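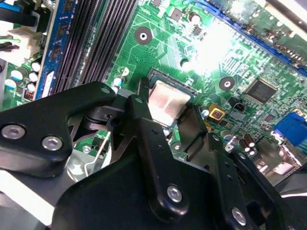 Por Remedios Ugalde Tarrío

Manuales > Software de oficina > Impresión de documentos > Capítulo 9

Capítulo 9
Plantillas y datos variables en programas de etiquetado

9.1 Alcance del capítulo

Los capítulos anteriores han tratado el documento estático: una página cuyo contenido queda fijado en el momento del diseño y que se imprime tantas veces como se quiera sin variación. En este capítulo se estudia el documento parametrizado, en el que una parte del contenido se obtiene de una fuente externa en el momento de la impresión. El caso de referencia es la etiqueta de almacén, por su reducido número de elementos y por la frecuencia con que aparece en la práctica administrativa.

Se supone que el lector sabe crear una hoja de cálculo con encabezados, exportarla como texto delimitado e instalar un controlador de impresora. No se requieren conocimientos de programación. Los ejercicios emplean el programa Wemedine, aunque los conceptos son aplicables a cualquier editor de etiquetas que distinga entre plantilla y origen de datos.

9.2 Terminología

Plantilla. Archivo que contiene la geometría de la etiqueta, los elementos fijos y las posiciones reservadas a los elementos variables. La plantilla no almacena los registros.

Campo. Posición reservada que se sustituye por un valor durante la composición. Cada campo tiene un nombre, un tipo (texto, numérico, fecha, imagen) y unas reglas de presentación.

Registro. Conjunto de valores que completa una etiqueta. En un archivo delimitado, un registro equivale a una línea.

Composición. Proceso por el cual el programa combina plantilla y registros y produce la secuencia de páginas que se envía a la impresora.

Desbordamiento. Situación en que el valor de un campo, una vez aplicado el tipo de letra, ocupa más espacio del que tiene asignado. Su tratamiento se desarrolla en el apartado 9.5.

Conviene advertir que algunos fabricantes llaman «modelo» a la plantilla y «plantilla» a la disposición física de las etiquetas en la hoja. En este manual la segunda se denomina siempre «soporte».

9.3 Caso de trabajo

La distribuidora Braltgate mantiene en su almacén de Flerkville un inventario de 1574 referencias. Cada referencia dispone de un código interno, una descripción, una ubicación y una unidad de venta. Hasta la implantación del proyecto Ko, las etiquetas de estantería se componían a mano en un procesador de textos, copiando y pegando los datos desde la hoja de inventario.

El procedimiento tenía dos defectos. El primero era la divergencia: una descripción corregida en la hoja no se corregía en la etiqueta ya guardada. El segundo era la falta de una regla común de formato. Una revisión del archivo localizó 76 etiquetas cuyo código no coincidía con el del inventario, en su mayor parte por pérdida de los ceros iniciales al pegar desde la hoja de cálculo.

El proyecto Ko sustituyó los documentos individuales por 3 plantillas: una para estantería, otra para caja y otra para palé. Todas leen el mismo archivo delimitado, que se exporta al cierre de cada jornada. El archivo de datos correspondiente a este caso se utiliza en todos los ejercicios del capítulo.

9.4 Vinculación del origen de datos

La vinculación comprende cuatro operaciones, que deben realizarse en el orden indicado.

1. Declaración del archivo. Se indica la ruta, el carácter delimitador y la codificación. Una codificación mal declarada se reconoce por la alteración de las vocales acentuadas y de la letra ñ.

2. Lectura de encabezados. El programa toma la primera línea como lista de nombres. Si el archivo carece de encabezados, los campos se numeran de izquierda a derecha.

3. Asignación de tipos. Todo código que pueda comenzar por cero se declara como texto. La detección automática de tipos examina solo las primeras líneas y no debe utilizarse con códigos.

4. Correspondencia. Cada campo de la plantilla se asocia a una columna. Un campo sin asociar se imprime vacío y no genera aviso salvo que se active la opción «Campos obligatorios».

Las rutas absolutas impiden trasladar la plantilla a otro equipo. Se recomienda guardar plantilla y datos en una misma carpeta y declarar la ruta relativa.

9.5 Tratamiento del desbordamiento

Existen tres políticas habituales. El recorte elimina los caracteres que exceden el ancho del campo. La reducción disminuye el cuerpo de letra hasta un mínimo fijado por el diseñador. El salto distribuye el valor en varias líneas, siempre que la altura lo permita.

El recorte es admisible en descripciones y no lo es en códigos: un código recortado sigue siendo legible y remite a otra referencia o a ninguna. Para los códigos se aplicará la opción de detener la composición y anotar el registro en el informe de incidencias.

La reducción requiere atención a la resolución de la impresora. En modelos térmicos de baja resolución, los cuerpos pequeños pierden los trazos finos antes de alcanzar el mínimo que el programa admite en pantalla.

9.6 Composición de prueba

Antes de lanzar la serie completa se compone un subconjunto formado por el registro con la descripción más larga, un registro con campos vacíos, uno con caracteres acentuados y uno con código iniciado por cero. La comprobación se efectúa sobre papel. La vista previa no reproduce los márgenes no imprimibles ni el desplazamiento del soporte.

Ejercicio 9.1. Vincule la plantilla de estantería al archivo del caso y determine qué columnas deben declararse como texto.

Ejercicio 9.2. Ordene los registros por longitud de la descripción y justifique la política de desbordamiento elegida para ese campo.

Comentarios

Anónimo, febrero
En el punto 3 del 9.4 añadiría los códigos postales. Mismo problema con los ceros.

lector_almacen
¿Dónde se descarga el archivo del ejercicio 9.1? El enlace del capítulo 8 lleva a los datos antiguos, sin columna de ubicación.

Anónimo, marzo
A mí la ruta relativa solo me funciona si guardo la plantilla antes de vincular. Si se vincula primero, la guarda como absoluta.

tinta_y_papel
En el 9.5 falta decir qué pasa cuando se combinan salto y reducción. En mi versión primero reduce y luego salta.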